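Closeo Home Tidying Kit: progress report to the Grestside fund
Prepared by Marcela Havlíček, trial lead, 1 April 2022 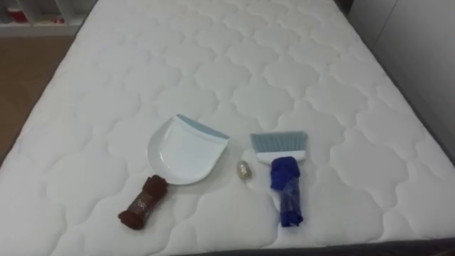
It has been a full and mostly happy stretch since I last wrote to you in December, and I want to thank you again for your patience while we got the trial out of the workshop and into real bedrooms. As you'll remember, the grant pays for us to try the Closeo kit (the two-armed base, the grippers and the task software that Drasten sells as one package) and to tell you plainly whether it could be of use to people who find bending and sweeping hard.

We have now run the kit in 13 homes in Cáceres, against the 18 we promised, and the remaining households have all said yes, bless them. Most of the work so far has gone into small pick-up jobs on soft surfaces, with a hand brush and a dustpan. A mattress is a harder place to work than a table. It gives when you press on it, and a quilted cover has little dips where a small item can settle, so the arm has to come down gently and the pan has to stay level while the brush does its part.

Handles have taken up more of our time than I would have guessed! We have gone over to wrapping them in cloth with tape over the top, which gives the grippers more to hold and costs next to nothing. I like it very much, though the tape needs replacing often and Drasten would do well to put a proper sleeve in the box. I have written to them and had a friendly reply, but no date yet.

On the less cheerful side, the setup guide is still too long. It took four of our households two visits each to get through it, and one gentleman told me (very kindly) that he could have swept the whole apartment in the time. The software also asks for a fresh calibration whenever the base is moved to another room, and I think that will put people off unless it gets quicker.

Spending is within the plan, apart from travel, where we are a little over on account of those second visits. I would like to move a small sum across from training to cover it, if you are happy with that. Over the next four weeks we will finish the home visits and begin on the written review, and I'll send you the draft chapter on handles and grip as soon as it is fit to be read.

With warm thanks,
Marcela

Related reports
Closeo kit: first impressions from the workshop
How we chose the Cáceres households
Notes on the Drasten setup guide
Grestside fund: how to send in a budget change

Contact the Grestside fund office | © 2022 Grestside | Back to top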